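How to Cook Rice in a Wide Pan, Valencian Style

This method works for the dry rice dishes of eastern Spain, the kind served straight from the pan in a thin layer. It takes a little under an hour once the stock is made. The quantities below are for a pan that feeds four.

The recipe was written for the Plestow shop site by Ignacio Urquijo and last checked on September 5, 2025. If you bought the Netia starter set, you already have the pan, the rice and the paprika. Everything else comes from an ordinary grocery store.

What you need

400 grams of short-grain Spanish rice, such as bomba
1200 ml of chicken or vegetable stock
1 pound of boneless chicken thighs, cut into large bites
200 grams of flat green beans, trimmed and cut in half
1 large ripe tomato, grated, skin thrown away
3 cloves of garlic, chopped fine
1 teaspoon of sweet paprika
A good pinch of saffron threads
5 tablespoons of olive oil
Salt
1 sprig of rosemary
1 lemon, cut in wedges
A wide, flat pan, 15 or 16 inches across

Do not use long-grain rice. It won't take up the stock the same way and the grains come out bland. Arborio can stand in if you have nothing else, but stir it even less than you think you should. It gives off a lot of starch.

Step 1. Warm the stock

Put the stock in a saucepan over low heat and crumble in the saffron. Keep it just below a simmer. Taste it for salt now. It should be a bit saltier than a soup you would want to eat, as the rice will dull it. Most boxed stock is salty enough already.

Step 2. Level the pan

Set the wide pan on your largest burner and add the oil. Look at where the oil goes. If it runs to one side, the stove or the pan isn't level, and the rice will cook unevenly. A folded piece of foil under one leg of the burner grate usually fixes it.

On a home stove the pan will be bigger than the flame. Plan to turn it a quarter turn every couple of minutes. You can also straddle two burners, which works better with a pan over 15 inches.

Step 3. Brown the chicken

Salt the chicken and cook it over medium-high heat until it is well browned on all sides, 12 to 15 minutes. Don't rush this part. The brown bits on the bottom of the pan are where most of the flavor comes from. Push the chicken out to the rim when it is done.

Step 4. Cook the vegetables

Add the beans to the middle of the pan and cook them for five minutes, turning them now and then. Move them to the rim too. Turn the heat down to medium, add the garlic, and give it 30 seconds. Add the grated tomato and cook until it darkens and the oil starts to separate from it. Stir in the paprika and go to the next step right away. Paprika burns fast and turns bitter.

Step 5. Add the rice

Pour in the rice and stir it through the oil and tomato for one minute, until the grains look shiny. Bring the chicken and beans back in and spread everything out evenly. The layer should be thin, less than half an inch. If it is deeper than that, your pan is too small — cook a smaller batch.

Step 6. Add the stock and leave it alone

Pour in all the hot stock at once. Shake the pan gently by the handles so the rice settles flat. Set a timer for 18 minutes.

Cook on high heat for the first eight minutes. Then turn it to low for the last ten and lay the rosemary on top. Do not stir at any point after the stock goes in. If one side is bubbling harder than the other, turn the pan.

When the stock is nearly gone, taste a grain from the top. It should be firm in the center but not chalky. If it is still hard and the pan is dry, sprinkle on a few spoonfuls of hot water and go on for 2 more minutes.

Step 7. Make the crust

The toasted layer on the bottom is called socarrat. Raise the heat to medium-high for the last minute or so and listen. The sound will change from bubbling to a dry crackle. Once you smell toast, take the pan off the heat. If you smell smoke, you went too far, but the top layer is usually fine to eat.

Step 8. Rest and serve

Pull out the rosemary. Cover the pan with a clean cloth and let it stand for five minutes. Bring it to the table on a trivet or a thick folded towel and serve with the lemon.

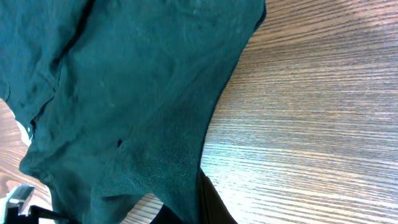 Teal-green cloth on a light brown wooden table.

Notes on the pan

The polished steel pans in our Groltavthorpe warehouse ship with a coat of oil on them. Wash it off with hot soapy water, boil some water in the pan for ten minutes, and dry it well. Rub it with a thin film of cooking oil before you put it away. Rust spots come off with steel wool. The enameled Pintér pans don't need oiling, but they chip if dropped.

Storing the rest

Leftover rice goes in the refrigerator within an hour, in a shallow covered container. Eat it the next day. Reheat it in a skillet with a spoonful of water and a lid until it is hot all the way through.

Opened saffron keeps its strength for about 2 years in a closed jar, away from light. Paprika fades sooner. The tins we received in June are best used by the following summer.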